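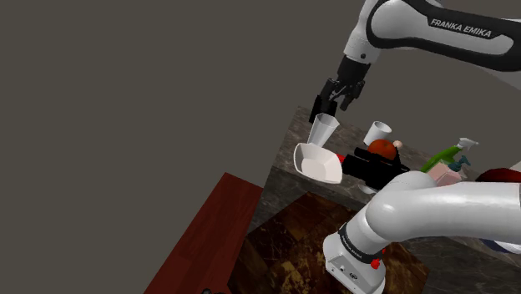

Afia Dankwa wrote in to say that reusable cups at the Bornport spring fair were a waste of effort, and I half agree. Last April we paid a 38p deposit on each one, and plenty went home in handbags and stayed there. The supplier claims a cup pays for itself after 12 uses. Perhaps, but who is keeping track? I'd like to see what the washing costs before we sign up again. Viltham went back to paper after one season. Views to Sofia Gavalas, please, before the next meeting.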